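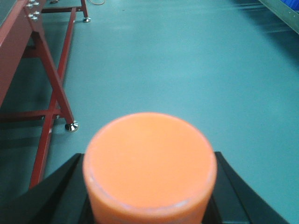 Search this site Search

3.2 Gripper and wrist camera

The arm was built in the shared workshop at Tukbridge over one winter, using hand tools and the workshop's own printer. The gripper is our third version. The first two, based on the Cistell pattern, closed on a single pivot and let round parts roll out sideways when the wrist turned. The present one moves both fingers in parallel on a short screw driven by a Lemaire motor. It has a stroke of 53 mm and weighs less than the version before it, mainly through the loss of a second bracket.

The camera sits at the wrist and looks out between the fingers. We tried a fixed camera on the wall first, but the arm blocked its own view for much of each reach. With the camera on the wrist the fingers stay in the same part of every picture, and the software needs only one mask for them. The cost is focus. The lens is set for objects on the floor or a bench, so anything already held is very close and comes out slightly soft.

Figure 3. View from the wrist camera with an orange cylinder held between the two black fingers. The red bench frame and its levelling feet are at left, on the teal floor.

This softness matters less than we expected. To decide whether a part is held, the software compares the colour in a band between the fingers with the colour of the floor, and does not look for edges at all. Orange against blue-green is an easy case. Dark parts are harder, as they merge with the fingers, and for these we fall back on the motor current.

3.3 Trials

All trials were run by Godelieve Dekker and Gervásio Araújo, who also marked the pictures by hand. The set holds 3531 pictures from 27 sessions. Each session began with the same check of the finger gap – a gauge block, closed on twice – and was stopped if the two readings differed.

Sessions were kept short, at 20 minutes, to stop the motor from warming up and changing the current readings. Between sessions the arm was parked and the power supply switched off. Parts were handed out in a fixed order, with the round ones first. We did not move the benches between sessions, and the mask was left unchanged throughout.

The control code is the Gramgate release from April with two changes, both listed in the appendix. The first slows the last part of the closing stroke. The second writes the motor current to the same log as the pictures, so that the two can be read side by side.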